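双腕作業台の設備更新計画 進捗報告(9月分)

提出先:設備予算担当 Sebastian Bălan 様
作成:作業自動化班 Uldis Rimkutė

今期は、卓上清掃作業の継続と、来期に購入する機材の選定を並行して進めました。選定は予定どおりですが、見積の一部が未着のため、総額の確定は翌月に持ち越します。
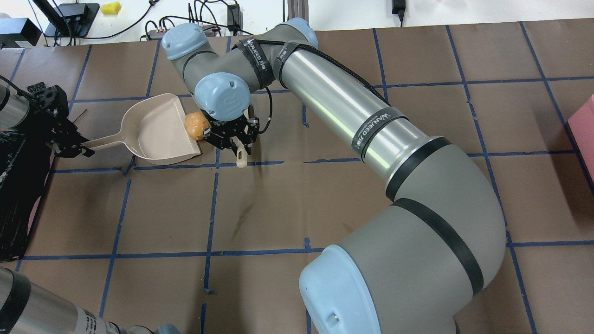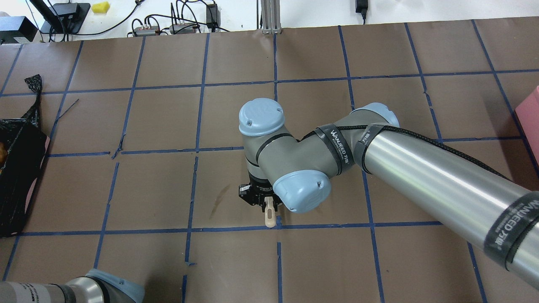
1. 作業の現状
対象作業は、ちりとりと小型の清掃具を左右のグリッパーで扱う卓上清掃です。1枚目では左のグリッパーがちりとりの長い柄を挟み、右のグリッパーが小さなクリーム色の柄を下向きに保持しています。台面は両方の写真のとおり、茶色の紙に青いテープで格子を引いたものを引き続き使用しています。

紙とテープは安価ですが、張り替えのたびに格子の位置がずれます。2枚目の台面ではテープの線がやや不揃いで、破れた箇所もあります。位置の再現性が必要な評価には不向きと判断し、台面の更新を購入計画に加えました。

2. 購入候補
(1)グリッパー指先部品
細い柄の保持に合わせた交換用指先を、Flenex に見積依頼済みです。数量は予備を含め12組。納期の回答は3週間でした。
(2)格子入り作業マット
Hunar と Sturkance の2社を比較中です。Hunar は既製寸法のみ、Sturkance は寸法指定が可能ですが単価が上がります。現在の台に合わせるには寸法指定が望ましく、Sturkance を第一候補とします。
(3)配線整理用部材
台の奥に電源タップとケーブルが集中しており、保守の際に取り回しを確認する手間がかかっています。ケーブルダクトと固定具を Yurchenko から一括で調達する予定です。
(4)アーム本体の増設
今期は見送ります。現有機で予定の作業を消化できる見込みです。

3. 予算の状況
今期の執行率は27%です。指先部品の発注が翌月にずれたため、当初計画より低い値となっています。(1)から(3)までをすべて発注した場合、執行率はほぼ8割に達する見通しです。残額は消耗品と修理費に充て、他費目への流用は予定していません。

4. 課題
・Sturkance の正式見積が未着。木曜日に再度督促します。
・指先部品は現物での適合確認が済んでいません。先行して1組を借用できるか、Flenex に照会中です。
・マット交換時に作業を止める日数を、工程表に見込んでいませんでした。次回報告までに修正します。

5. 次月の予定
見積の確定、指先部品の発注、マットの寸法決定を行います。配線部材は金額が小さいため、班の決裁で先に発注したいと考えています。ご異存があればお知らせください。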